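Cuaderno del taller, agosto, media tarde

Sigo con los cables, que es lo que llevaba dejando para otro rato desde que volvimos de la obra de Destdale. El cajón grande de debajo de la estantería ya no cerraba, y cada vez que alguien iba a buscar un trozo corto de cable rojo salía con media madeja de verde enganchada detrás (yo la primera, lo reconozco). Así que me he puesto una tarde tranquila, con la radio baja y un café que se me ha enfriado dos veces, y lo apunto con algo de detalle para que quien venga después sepa dónde ha ido a parar cada cosa.

Lo primero ha sido vaciarlo todo y separar por grosor, sin mirar todavía el color. Ahí ya se ve mucho. Los hilos finos, los de hacer puentes y probar conexiones, van por un lado, y los cables largos que se enrollan van por otro, porque en cuanto se mezclan los finos se meten por dentro de las vueltas y luego hay que deshacerlo todo. Los finos los he agrupado en haces por color, sin apretar demasiado. La última vez usamos bridas y hubo que cortarlas con tanto cuidado que tardamos más que haciendo los haces de nuevo, de modo que ahora van con un trocito de velcro del rollo de Clomevo, del que quedan 9 metros. Habría que pedir más antes de que se acabe.
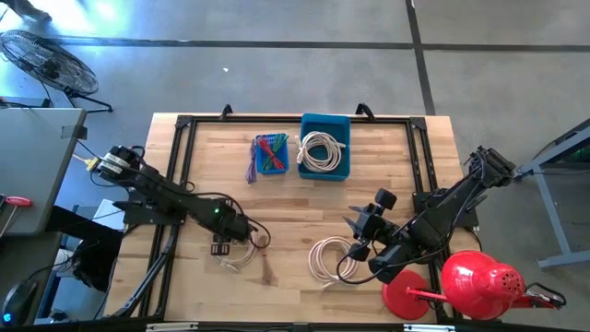

Para los finos me quedo con la cesta azul pequeña. Es baja y se ve de un vistazo lo que hay, y eso para los rojos y los verdes, que son los que más gastamos, viene muy bien. Con los morados tengo más dudas. Se usan poco, y si se quedan encima de los otros acaban siempre en el fondo y revueltos, así que voy a probar a darles sitio propio y ya veremos si dentro de un mes siguen ahí.

Los cables gordos van a la caja rectangular, la de color azul verdoso, enrollados en redondo y tumbados. He probado varias maneras de enrollar y la que mejor resultado me da es la de siempre: vueltas amplias, dejando que el cable caiga por donde quiere, sin forzarlo alrededor del codo (así lo aprendí yo y así me cargué más de uno). Las vueltas me salen a 190 mm de diámetro, más o menos la palma abierta, y con eso el rollo entra sin doblarse contra las paredes. Si se hace más pequeño se levanta por el centro como un muelle y no hay quien lo apile.

Una cosa que me gustaría que mantuviéramos: el conector, siempre pegado a un lado y a la vista. Parece una manía, pero cuando buscas una punta concreta con prisa se agradece muchísimo no tener que sacar el rollo entero.

El sobrante de la bobina de Kostiuk mide 600 cm. Lo he medido contra el canto del banco y le he puesto una etiqueta de papel, que ya sé que se caerá, pero de momento sirve. No lo cortéis para puentes, por favor, que lo quiero entero para la lámpara de Erncombe.

Pendiente:
Comprobar la continuidad de los rollos claros antes de darlos por buenos.
Buscar otra cesta como la azul, del mismo tamaño si puede ser.
Tirar los 2 alargadores con la funda pelada. Están en la bolsa de la puerta.
Repasar los haces verdes, que me parece que se me ha colado alguno de otra sección.

Lo dejo por hoy. El cajón grande lo he limpiado con un trapo húmedo y se queda abierto hasta mañana para que se seque bien por dentro.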